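11 December 2019

Quick one, lunch is nearly over. The basket post. I've been promising it since April and three of you have emailed so fine, ok, here are the baskets.

Background for anyone new: I have a desk problem. Any flat surface in my life fills up. Mail, pens, half a granola bar, the thing that came off the other thing. When I moved into the new place in Drudholm I swore the white table would stay clear. It lasted 5 days. I've got the texts to prove it.

So, baskets. Not drawers (I lose things in drawers, they go in and thats it). Not boxes with lids, same reason. Open baskets with slanty sides, so you see what's in there without picking it up. Mine are woven, orangey brown, thick braided rim. Got them at Letier, the one out past the ring road with the terrible parking. 61 for the pair, which made me wince, but the cheap ones I bought before shed bits of straw all over everything and one of them leaned.

Rules so far:

- **One kind of thing per basket.** Fruit is fruit. Tape is tape. The minute a stapler goes in with the bananas it's over.
- **Write the name on the table.** Yes, straight on it. Small letters, thin pen, right under the basket. I tried tags tied to the rim and they flopped over, tried sticky labels and they left gunk. Pen is better. Test your pen on the underside first!! Mine wipes off with a bit of dish soap, mostly.
- **Leave table between them.** I want to see white. If baskets touch, stuff starts bridging across the top and then you have a pile again.
- **Don't fill them.** One banana in a basket looks silly, I know. Leave it.
- Whatever's left over at night either goes in its basket or leaves the room. No third place. I break this one a lot.

The tape basket is the surprise hit. I used to own what I would guess is every roll of tape in the county and could never find a single one. Now there's a place for it and I've quit rebuying. Went back through old receipts last night, 189 spent at Taltent on tape, string and "misc" in one year. One year! Not doing that again.

Things I'd change. The two baskets don't sit nicely when both are pushed up to the back, so I stagger them, one near, one far. Fruit wants air around it, so it gets the front in warm weather. And weave collects crumbs, there's no way round it. I turn them over the sink and smack the bottom. Works.

Somebody asked if I'd go for a full system, the Do one with the matching trays and the little rails. I looked. 894 for the set I'd want. No. I mean it's pretty, but no, I'd rather have a plain table and two baskets and money for groceries.

Also asked: does the standing desk wobble with stuff on it. Haven't noticed any. It's got those long flat feet and it's just baskets, they weigh nothing.

Pics, then I really have to go.
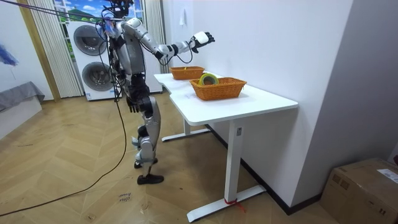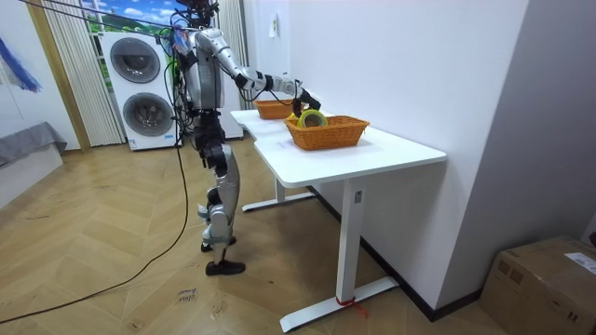
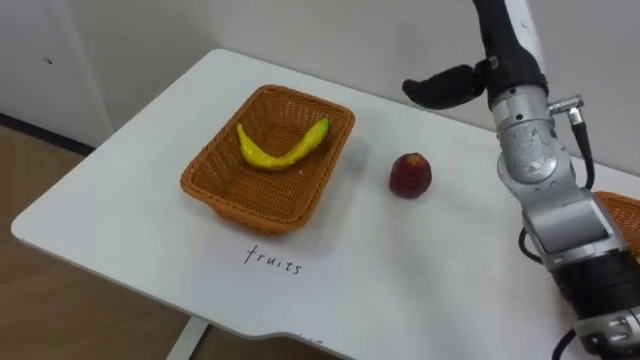

*Woven baskets on the white table. Last one is the fruit end, with the lettering.*

Next time: the hall closet, if I can face it. If you've got a pen that survives wiping but comes off when you want it to, tell me the name, I'll recieve all suggestions with love. Comments are open again btw, the spam thing is fixed.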